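In Praise of the Cheap Part
July 22, 2020

I have spent a good part of this summer getting excited over fingertips, and I'd like to make the case for them. People come through our workshop in Wamholm and look at the arms, which are big and white and move nicely. I want them to look at the last inch, where the green is.

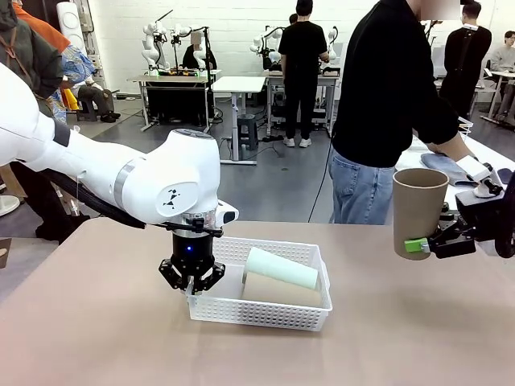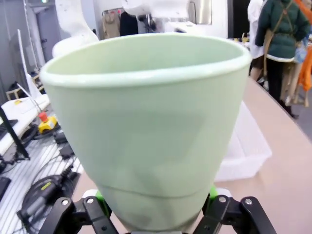
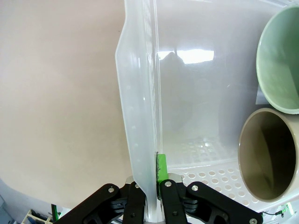 The cup job, with Collet tips. First, two arms and a basket. Second, a cup between the green pads, from the wrist. Third, a gripper closed on a plastic side wall.

The Collet kit from Skellden costs $1,565, and most of what you pay for is a set of soft green pads, the hardware to mount them and two spare pairs. I know how that sounds. I said the same thing when the quote came in, and I said it louder than anyone. Then we fitted them in June and I haven't wanted to go back.

Consider a cup. It's tapered, it's light, and if it's made of paper it will fold up the moment you squeeze it like a bolt. A hard finger touches it along one thin line, so you either grip too gently and it spins, or you grip too firmly and you have a crushed cup. The usual answer is more force sensing and more code, and we wrote plenty of both. A pad that gives a little lets you be sloppy by a few millimeters, and a few millimeters is where most of our bad picks used to come from!

The same goes for the thin wall of a basket. Before, I'd have asked for a different tool to move the container and a second one for what goes in it. Now one gripper does both, and that saves a tool change I never enjoyed programming.

We logged 806 picks in the first stretch and had 11 drops, most of them on one morning when I had set the closing speed wrong. I'm not offering that as a benchmark. It's one bench and one kind of job, and your cups may be meaner than ours.

I do have complaints. The pads collect lint, and they mark up sooner than I'd like. The mounting screws are fiddly, and the printed guide shows the left and right sides the wrong way around on one page (Skellden says a new one is coming). I'd also like to buy the pads by themselves without a sales call.

We looked at the Omuvine service as well, where they come out, measure your parts and mold tips to fit. It's lovely work, and if you handle a single part all year I'd tell you to call them. Our parts change too often. I want something general that I can swap with a small driver before lunch.

So spend the money at the far end of the arm first. Buy the tips, run them for a month on your most annoying object, and only then decide whether you need the better camera — I had one in the budget and I've put it off until next year.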